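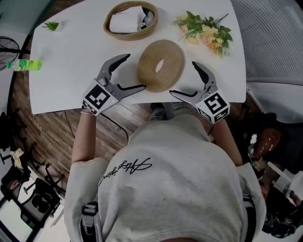 I have been thinking a lot about potato salad lately, and more particularly about why so many of us have stopped trusting ourselves to make it without a recipe.

It started in August, when my neighbour Yusri Wibisono came over with a bowl of something he called "just the potatoes." Warm waxy potatoes, skins still on, dressed with lime, shallots, a bit of palm sugar, a great deal of chopped coriander and a chili he grows on his back step and guards like a family heirloom. I had two helpings, and then (I am not proud) I stood at the counter and finished it off with the serving spoon. Naturally I asked him for the recipe, and he looked at me with real puzzlement. There wasn't one. His mother made it with whatever was sour and whatever was green, and so does he.

Well, I went home and did what I always do, which is look it up. I have a recipe-saving app called Notalon on my phone, and when I opened it that night it informed me that I had 3,363 recipes saved. I scrolled through them for a good while with a cup of tea going cold beside me, and I'd guess I have cooked from a very small corner of that collection. There were 946 under "salads" alone! I could eat a different salad every night for two and a half years and never once have to decide anything for myself.

Now, I love a recipe. I want to be clear about that before my sister writes in. I learned to bake from recipes, and I would no more guess at the baking powder in a muffin than I would guess at the dosage on a bottle of cough syrup. There are cookbooks on my shelf so spattered that the pages have to be peeled apart, and I'd run back into a burning house for at least one of them. But a salad isn't a muffin. A soup isn't either, nor a pot of beans, nor most of what ends up on my table on a weeknight, and I think we've let the habits of baking creep over into cooking where they really don't belong.

What bothers me is the way the precision makes us nervous. A friend phoned me from the grocery store last winter, quite upset, because the recipe wanted crème fraîche and the store was out. She was standing beside sour cream, plain yogurt and a perfectly good tub of labneh, and any of them would have made a lovely supper. She's a clever woman who has raised three children and reupholstered a chesterfield. She wanted permission, that's all, and I was happy to give it, but I did wonder where along the way she'd mislaid her own.

I blame the ratings, partly. A recipe with 919 reviews feels like a thing that has been settled by law. Then you read the reviews and find that half those people swapped the leeks for onions, left out the wine and doubled the garlic, and gave it five stars anyway – they were cooking by feel the whole time and handing all the credit to the recipe.

So I've been practising. I pick a potato, or a cabbage, or a tin of chickpeas, and I ask what it needs. Something sour, nearly always. Something salty, something with a bit of crunch, something green if the fridge can manage it. Then I taste, and this is the part I'd been skipping for years, if you can believe it – I would follow all fourteen steps and not taste a thing until it was on the plate. I've had some duds. There was a beet and orange business with far too much clove that even the dog considered carefully before walking away from. My husband ate toast that night and was very gracious.

But I've also had a cabbage slaw with toasted sunflower seeds and the last of the pickle brine that I'd serve to anyone, and a warm potato bowl with dill and grainy mustard that Yusri asked me about over the fence. He wanted to know what was in it. I told him it was just the potatoes, and he laughed so hard he had to put down his watering can, and then he asked if there was any left.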